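Fudholm Adds Simulated Kitchen Package to Equipment Loan Service

25/06/2018

The Fudholm Technical Library has added the Stisirora kitchen package to the list of software that member departments may borrow through the Equipment Loan Service. The package, supplied by Grolix, allows users to plan and rehearse robot arm tasks in a simulated home kitchen before any time is booked on a physical arm. It joins the Ayala warehouse package, which has been on the list for two years and remains available on the same terms.

Stisirora was placed under review in May by the service's software desk. Reviewers worked through the supplied exercises, wrote several of their own, and reported on installation, ease of use, documentation and support. Their full report may be read at the service counter. A summary follows.

The package contains 80 kitchen layouts and 200 prepared tasks. Most of the tasks are of the kind found in any household: opening a drawer, closing a cabinet door, moving a cup from the counter to the sink. Wall finishes, cabinet colors and fixtures can be changed from a menu, and the same task can be run again in a different room without being rewritten. Reviewers considered this the most useful feature of the package, particularly for departments that wish to know whether a program depends too heavily on the look of one room.

The view may be taken from a fixed point in the room or from a point close to the gripper. The close view was found helpful when checking the approach to small handles, though new users took some time to become used to its angle. Reviewers recommend that both views be kept open during the first few sessions. The drawn surfaces are plain in places, and departments seeking images of photographic quality should look elsewhere. For planning reach and approach, the level of detail was judged sufficient.

Installation took less than an hour on the machines in the second-floor laboratory. On older machines the larger layouts loaded slowly, and one layout with an island counter failed to load until the graphics software had been updated. Grolix answered both support requests within two working days. The printed manual is clear on the subject of building tasks but says very little about saving and exporting results. The software desk has prepared a short guide to cover that section, and a copy will be issued with each loan.

Contact between the gripper and thin objects remains a weak point. In several trials a cabinet handle slipped out of the grip at settings that the manual lists as safe. Grolix has been informed and has stated that a correction is planned for the next release. Until that release is received, departments are advised to treat results on pulling tasks as provisional and to confirm them on a physical arm.

The service holds 100 seats for Stisirora. Seats are issued by the semester and may be renewed once if no other department is waiting. There is no charge to member departments. Departments outside the membership may apply for a trial seat lasting two weeks, subject to availability.

Requests should be made on the standard loan form, marked "Software," and should state the machine on which the package will be installed. Instructors who intend to use the package with a class are asked to apply before the start of the semester so that seats can be set aside together. Forms are accepted at the service counter or through the Fudholm internal mail.

An introductory session will be offered to new borrowers at the start of the fall semester. It will cover choosing a layout, changing the room finishes, setting the gripper view and running a prepared task from start to finish. Places will be given first to departments that have already been issued seats.
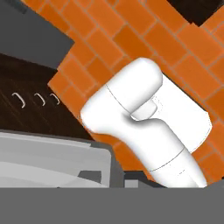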